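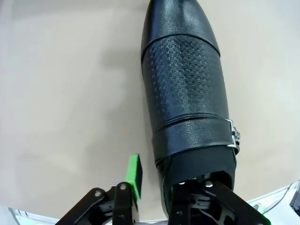 Buckle shoe, one finger inside the collar. View from the wrist camera.

Budget check: second arm for the shoe cell, or better fingers?

npetrenko_k
Tuesday update from the Clistenberg returns bench! We have 3000 left for this half and I can't stop running the numbers. Plan A is a used second arm from Turovus, so two shoes can be on the bench at once. Plan B is new fingers and pads for the arm we've got, plus a spare wrist camera. I'm leaning A. Talk me out of it or cheer me on!

wdoucette
Love that you're at this stage, but B. A used arm is never just the arm — you'll want a mount, cables, a second gripper and somebody's whole month. We paid 2000 for ours and spent nearly that again before it picked up anything.

htlu
Disagree with Wayne a bit. Fingers are cheap to keep redoing. If the green pads are printed, do seven versions for under 100 and leave the big money alone. What are you gripping by, the heel?

npetrenko_k
Heel end, yes, fingers at the opening. Dress shoes are my favorite to test with, the leather is so shiny and then you get that dotted panel and a strap on top of it. 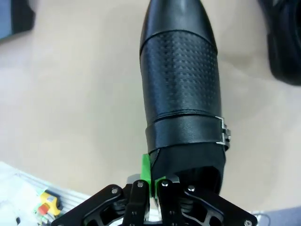
I'd want any new pads to be kind to that smooth leather too, so put softer material on the shopping list. Hiu-tung, do you buy yours or print them?

htlu
Print. Buy a decent spool and a pack of spare screws, done.

jade.c
Has anyone priced the Odus pads? I got a quote in December and it was more than I wanted to pay, but they ship as a set and I'm lazy :)

wdoucette
Haven't tried them. Still B! And keep a third of the pot back for whatever breaks.

npetrenko_k
OK, you've got me halfway. Pads and camera first, and I'll ask Turovus if they'll hold the arm until the next budget. Can't wait to get printing!

htlu
Post the pad files when you have them.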